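White benchtop

A white benchtop is a horizontal work surface finished in white or a shade the supplier has agreed to call white. It is found in kitchens, laundries, school art rooms and the back half of most pharmacies. The colour is widely chosen for looking clean, a quality it shares with very few of the things put down on it.

In Australian usage the benchtop is the upper surface only, and the cupboards beneath are sold, delivered and argued over separately. North American writers prefer countertop. A tabletop is the same idea on legs, and much of what follows applies to both.

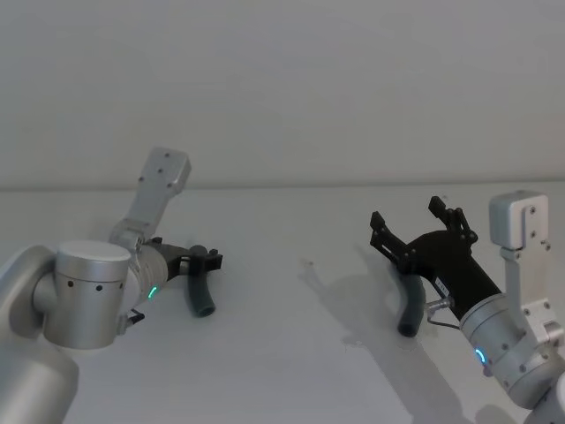

History

Scrubbed timber was the usual domestic work surface for as long as there was someone on hand to scrub it. Marble served the pastry cook and the fishmonger. Plain white came into the ordinary house by way of the dairy and the hospital, both of which had sound reasons for wanting to see dirt. The householder took up the colour and left the reasons behind.

In Udasville, the joinery firm Ķēniņš offered its first white range in a single shade, named White. A second shade followed when customers asked for something warmer, and the catalogue has since reached 9. The firm's Prasalum line is described in its brochure as "the colour of quiet". In sample form it is hard to tell from the neighbouring shade, which costs more.

Naming of shades

White surfaces are seldom sold as white. Names are drawn from weather, dairy products, linen and the less crowded parts of the coast. Grey undertones are generally given to fog and yellow ones to cream. The Zekby chart, used by some joiners to match a new length of bench to an old one, avoids names and relies on numbered chips. It is admired in the trade and disliked by everyone choosing a kitchen. 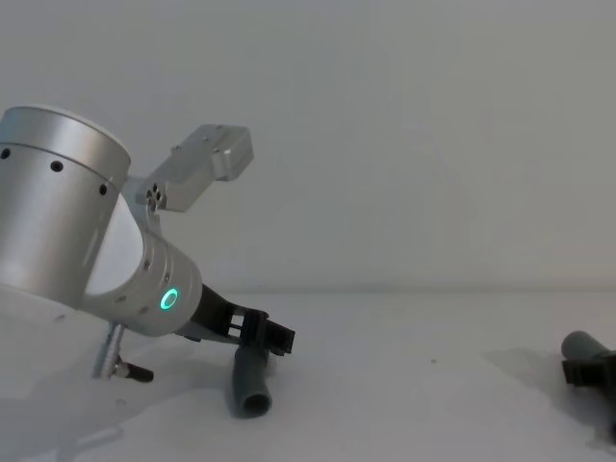

A flat white tabletop, with brushed aluminium at left.

Care

Manufacturers recommend a soft cloth, warm water and mild detergent. They advise against bleach, scouring pads, hot pans, turmeric, beetroot and, in one leaflet, "prolonged contact with tea". Stains are best treated promptly. Gloss finishes show smears and matt finishes keep them.

Direct sun may yellow some materials over the years. The change generally goes unnoticed until the toaster is moved.

Criticism

Objections centre on glare, upkeep and a general resemblance to a dental surgery. Defenders point out that crumbs are easily seen on white and so can be wiped away at once. Critics make the same point about the crumbs.

See also

Splashback
Grout
Off-white
Tea towel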